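4.2 Avaliação do kit bimanual Keltness na tarefa de separação de copos

O kit Keltness é comercializado pela Poltura como um conjunto de dois braços com garras de dois dedos, câmeras de punho e software de teleoperação. A versão avaliada foi recebida em agosto e instalada conforme o manual do fornecedor, sem alteração de firmware. Os dedos receberam revestimento texturizado preto, vendido à parte, cuja finalidade declarada é aumentar o atrito com peças plásticas de parede fina.

A tarefa consiste em retirar um copo de uma pilha de copos brancos encaixados e depositá-lo em uma bandeja branca com compartimentos. Foram registrados 1.424 episódios teleoperados, dos quais 1.082 foram mantidos após a triagem descrita por Howlader (seção 3). Os demais foram descartados por perda de sincronismo entre os fluxos de vídeo ou por interrupção do operador.
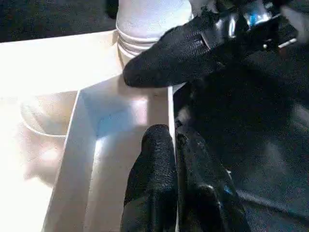
Figura 2. Bandeja compartimentada, pilha de copos e garras dos dois braços, vistas pela câmera de punho.

A exposição automática das câmeras do kit mostrou-se o principal ponto fraco. Superfícies brancas sob iluminação direta aproximam-se da saturação, e objetos translúcidos ficam reduzidos ao contorno da borda. O fabricante oferece controle manual de ganho apenas no pacote Carroll, não incluído na configuração de base. Fixamos, portanto, a exposição por meio da interface de baixo nível, com atualização a cada 500 quadros.

Quanto à coordenação entre os braços, o planejador Jancombe, fornecido com o kit, não modela a espessura do revestimento dos dedos. A folga de segurança junto às paredes da bandeja teve de ser ajustada manualmente antes da coleta.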